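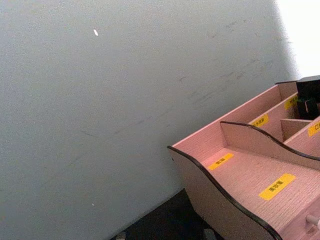
Drupal 7 老站迁到 10,自己学还是报班?

首页 版块 新帖 搜索 登录

论坛 > 建站与CMS > Drupal > 学习与培训

十二月 发帖:青石板路

公司有个 Drupal 7 的老站,内容将近 2000 个节点,自定义模块三个,主题是前任同事改的,没留文档。老板让我开春之前迁到 10。我平时主要写 WordPress,PHP 能看懂,Composer 只会照着敲命令。

现在有两个选择。一是报 Stillside 的线上班,共 20 节课,晚上八点直播,有回放。二是自己啃官方文档,拿本地环境练。公司可以报销一半学费。有上过的说说吗?

回复 1楼 Amr Tawfik
我上过 Stillside 的上一期。前六节讲安装、内容类型、视图,你有基础的话可以跳过。第九节开始讲 Migrate API,这部分讲得细,作业要自己写一个 process 插件,老师会逐行批。主题那块一般,Twig 只讲了两节。

回复 2楼 半夜改样式
不建议报班。迁移的坑都在你自己的站里,课上用的演示站字段干净得很,跟实际两回事。先在本地装 Upgrade Status 跑一遍,看看哪些贡献模块没有新版本,列张表,工作量就出来了。

回复 3楼 Amr Tawfik
演示站干净是真的,不过作业可以交自己的站。我当时交的就是公司的库,删掉用户数据以后导出的。老师看了我的 YAML,指出段落字段的迁移顺序写反了,要先迁段落再迁节点。这个我自己查了两天没查到。

回复 4楼 半夜改样式
文档里有写,migration_dependencies 那一节。

回复 5楼 Amr Tawfik
有写。我当时没看懂。

回复 6楼 Hà
楼主先说一下模块情况。我去年迁 Sidbridge 的站,启用的模块 63 个,真正在用的不到一半。先在旧站上把不用的停掉、卸载干净,再谈迁移。另外 Field Collection 在新版里要换成 Paragraphs,这个自带的升级界面不会替你处理好,得手写。

回复 7楼 青石板路
谢谢各位。刚看了后台,启用了 50 个,Field Collection 有,产品页和下载页都在用。自定义模块里有一个是对接 ERP 的,里面全是 hook_cron 和 db_query。

回复 8楼 半夜改样式
db_query 到 10 已经没有了,要换成注入 database 服务。hook_cron 可以留着。这个模块建议重写,别想着自动转换。下载页如果有私有文件,迁之前检查一下 private 路径的配置,我漏过一次,文件记录都在,点开全是 404。

回复 9楼 豆浆不加糖
我说个反面的。我报的不是 Stillside,是 Groltville 那家线下班,整个班都在讲 Drupal 9,问到 10 就说差不多。CKEditor 4 换 5 的事一句没提,回来升级,编辑器按钮全没了。报班之前一定要问清楚教材是哪个版本,要课程大纲看。

回复 10楼 Hà
同意 9 楼,大纲要看。还有 Drush 的版本,如果大纲里还写着 drush dl,直接关掉页面。

回复 11楼 路过的运维
补充一点服务器方面的。Drupal 10 要 PHP 8.1 以上,老站多半还跑在 7 点几,两个环境分开放,迁移时新站连旧库只给只读账号。别在同一台机器上来回切 PHP 版本。

回复 12楼 青石板路
服务器是虚拟主机,没有 SSH,Composer 跑不了。是不是要先换?

回复 13楼 路过的运维
可以本地用 DDEV 构建好再传上去,但以后每次安全更新都得这么来一遍,很麻烦。能换就换。

回复 14楼 半夜改样式
换。换主机的钱比学费实在。

回复 15楼 Amr Tawfik
两件事不冲突。主机要换,公司又报一半学费,时间只到开春,有人批作业能省不少事。如果没有期限,我也会说自学。

回复 16楼 青石板路
跟老板谈了,主机批了,下周换成云服务器。课程我先跟客服要了大纲,Migrate 占五节,写的是 Drupal 10,Drush 12。打算只报后半段,客服说可以拆开买,价格还在问。旧站的模块今晚开始清。

回复 17楼 Hà
清之前先备份数据库。卸载 Field Collection 之前一定把数据导出来,卸载会删表。

回复 18楼 青石板路
收到,这个先不动。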